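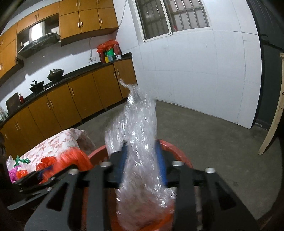

Clear bag with reddish-brown residue, over the red bucket. Kitchen floor, cabinet side.

2024-06-12, Hulcombe kitchen, bag sort

Started with the floor group: red bucket, white one with the small red flower print, then the green, the pink and the small red bag. The red bags piled in the back corner of the worktop are a separate lot and get done after the floor is clear.

Sorting rule as agreed with Aoi Hirano:

- clear film, clean: recycling sack
- clear film with residue: general waste, tied
- coloured carriers, sound: fold flat, keep
- coloured carriers, split: general waste

Residue in the clear bag not identified. Colour would fit ground spice or dried sauce. Treated as food waste and not opened.

Kitchen scale (Kitico, 2,000 g limit) zeroed before use. First sack came to 1,906 g, so it stays under the limit, but only just. Next sack to be closed earlier. Aravind Arumugam wants the tare of the sack written down separately; not done for this one, do it from sack 2 onwards.

Open points:

1. Twisted tops are slow. A bag twisted but not knotted lets air back in and takes up twice the room. Try pressing flat before twisting.
2. Carriers should not live next to the hob. Move the corner pile to a lower cabinet, second door from the wall end if the shelf there is free.
3. Kashyap liners are thin at the seam. Gritetti ones cost more; order 4 rolls and compare.
4. Floor under the bucket to be mopped when it is lifted. Plain water first, the concrete marks with the degreaser.

Same sort to be repeated in October with the same rule, so keep this sheet with the scale.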